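Counter Storage: Two-Level Mesh Racks and What Goes on Them

Zosby Home Storage, Getville showroom. Kitchen section, page 3 of 32.

The kitchen section of the gallery covers small racks meant for sauces, oils, vinegars and dry seasonings. These are items that get used daily and tend to spread across a counter. Everything on this page relates to the stepped rack in black wire mesh. Captions are kept short. Sizes and order codes are in the printed catalog, available at the Getville and Flumbridge counters.

Stepped form. The upper level is set back and the lower level projects forward. A tall bottle on the lower level will hide a short jar behind it unless the step is high enough, so check the step height against the bottles already in the kitchen before ordering.

Mesh. Fine square grid, welded. Small jars and packets sit level on it, where they would tip on a rack with widely spaced bars. Crumbs and salt fall through to the table and can be wiped up from there.

Front rail. One horizontal wire across the front of each level. It stops a bottle from sliding forward when the one behind it is pulled out. Lift bottles over the rail; do not drag them against it, as paper labels catch on the wire.

Back panel. A flat sheet of mesh rises behind the upper level. Place the rack with this panel against a wall. On an island or a free-standing table, keep heavy bottles on the lower level only.
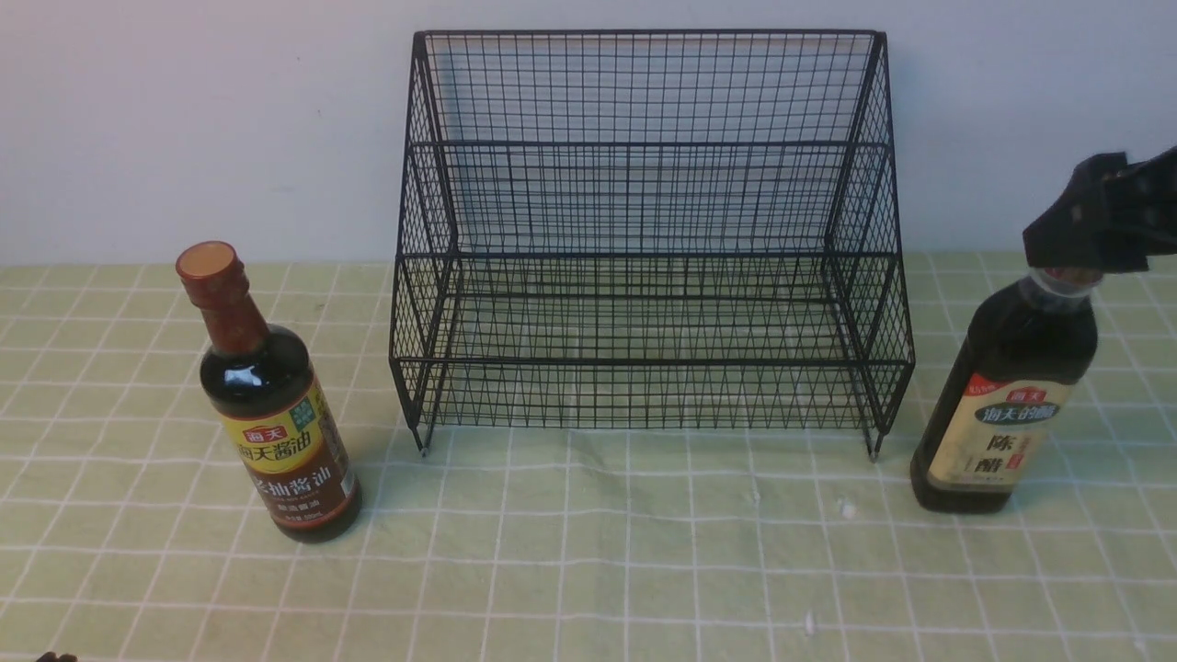 Soy sauce and vinegar are the usual first items to be placed, being the heaviest glass in most seasoning groups. Both go on the lower level, one toward each side, with the labels facing forward. Dark soy sauce and aged vinegar are easy to confuse in poor light when both come in dark glass. Keeping each on a fixed side removes most of the mix-ups. Haitian (海天) bottles of both types were used for the fitting notes on this page.

Loading order. Lower level first, then upper. A rack loaded from the top is less stable while it is being filled. When clearing the rack for cleaning, reverse the order.

Upper level. Suited to ground pepper, star anise, dried chili, sesame seed and other light goods in small jars. Refill packets can stand upright against the back panel if they are clipped shut.

Sides. The mesh sides flare slightly outward. Leave clearance on both sides when fitting the rack between a wall and an appliance. Measure at the widest point.

Feet. Small, and they carry the full load. On bare stone or lacquered wood, use a cloth or a thin mat. A tablecloth is adequate on a dining table, provided it is pulled flat before the rack is set down. A fold under one foot will make the rack rock.

Cleaning. Warm water, dish soap, soft brush. Work along the wires in one direction, then across. Dry at once with a towel, paying attention to the welds. Soy sauce drips harden in the corners of the grid and should be soaked for 2 minutes before brushing. No steel wool.

Location. Keep the rack away from the burner side of the stove. Vinegar and soy sauce hold up better out of direct heat, and oil film collects on mesh faster than on a solid shelf.

Related pages. The Kong line of solid-shelf racks is shown on the next page of this section. It takes larger oil bottles and has no step. Corner units and wall-mounted rails are listed separately under Fixed Storage.

The full gallery holds 3000 entries, sorted by room and then by material. The kitchen pages were last revised in June. Corrections to fitting notes can be left at the Flumbridge counter.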